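Flundetwood Support Desk
Ticket 2987
Subject: Gripper closes on nothing in the bell task, simulator reports a good grasp
Product: Durix simulator with Ovodix grasp planner
Opened by: Kumudini Gazi
Handled by: Conall Ó Ceallaigh
Status: Closed, with one follow-up

What was reported

Hello Flundetwood friends, and thank you again for the help in August, we are still running on those settings and they've been lovely. I'm afraid I have a stranger one for you now. We run a tabletop picking task in Durix where the arm goes for the purple bell with the bow-shaped handle. Since we moved to the new planner the arm comes down, stops with the fingers open on either side of the bow, waits a moment, and then closes just short of it. The fingers meet, the arm lifts, the bell stays on the table, and the log cheerfully says grasp OK. Then the script carries on and places a bell it hasn't got.

I could live with a missed grasp (we all have those days), but the false OK worries me a good deal. Elmarie Engelbrecht wants to move this same script to the real arm at Khondokar, and I've asked her to please hold off until you've had a look.

Kumudini

First reply

Hi Kumudini, lovely to hear from you, and I think you were quite right to ask Elmarie to wait. Please keep the script off the real arm for now. Could you send me the planner config, the object file for the bell, and a wrist view from the pause before the fingers close? The log from one bad run would be grand too, the whole thing if you can bear it, as the useful line is usually somewhere I wouldn't have thought to ask for.

Conall

Files received

Kumudini sent everything over before lunch, bless her. The wrist view has the bow sitting in line with the gap between the fingers, but slightly above the tips, so side to side the aim looks good and I stopped suspecting the camera calibration fairly early on. What's missing is reach. If the fingers close from that position they have very little chance of catching the handle. 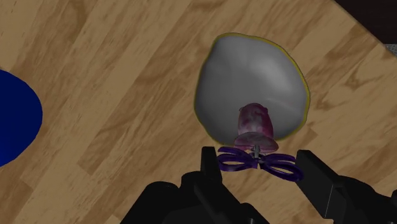 What we tried

1. Reran the saved scene on our side with Kumudini's config. Same miss, same OK in the log. I was almost pleased, as I'd been dreading one of those faults that only lives on the customer's machine.

2. Took the grey dome out of the scene, in case the planner was stopping short to keep clear of it. The bell rests right against it, so it seemed a fair guess. No change at all. I put it back.

3. Raised the closing force. It made no difference to the miss, and I've set it back to where Kumudini had it. Please don't turn it up on your side either.

4. Asked Dilruba Bepari to look at the object file, and she spotted it before her tea was cool. The bell, stem and bow are one object, and the file has its grasp point on the stem. The new planner ignores that point unless a flag is set, and falls back on the outer edge of the object's bounding box. So it drove to the near edge of the box and stopped there, perfectly satisfied with itself.

5. Set the flag and ran the scene again. The fingers came forward past the bow lobes and closed on the stem, and the bell lifted with them.

The false OK

This was a separate fault and I'm sorry to say it was ours. The grasp check was reading "fingers have stopped moving" as "fingers are holding something". Fingers that have closed on each other have also stopped moving, of course. Iresha Abeysekara has changed the check so it needs contact on both fingers and a gap between them at the end of the close. With the old planner setting put back on purpose, the log now says grasp FAILED and the script halts before the lift.

We then ran a batch of 3000 with starting positions shifted a little each time. 74 missed, and each of those was logged as a miss and halted properly. Most were cases where the bell had been turned so that a finger came down on the bow itself. I'd like to get that lower, but it's a planning question and I've opened it as its own ticket so it doesn't get lost at the bottom of this one.

Before anything goes to Khondokar

Elmarie, I've copied you in for this part. Please install the updated grasp check first, and confirm the version in the startup log. Then run the script on the real arm at reduced speed with nothing on the table, where you should get FAILED and a halt. If you get an OK, stop there and ring us. Only after that would I put the bell out.

Reply from customer

Flag set, update in, and it picks up the bell! I also ran it with the bell removed and got a very clear FAILED, which made me happier than the pick did. Elmarie will do the empty-table run with two of us in the room and the stop button within reach. Please thank Dilruba and Iresha for me.

Kumudini

Closed by Conall. Follow-up on the turned-bell misses is with Dilruba.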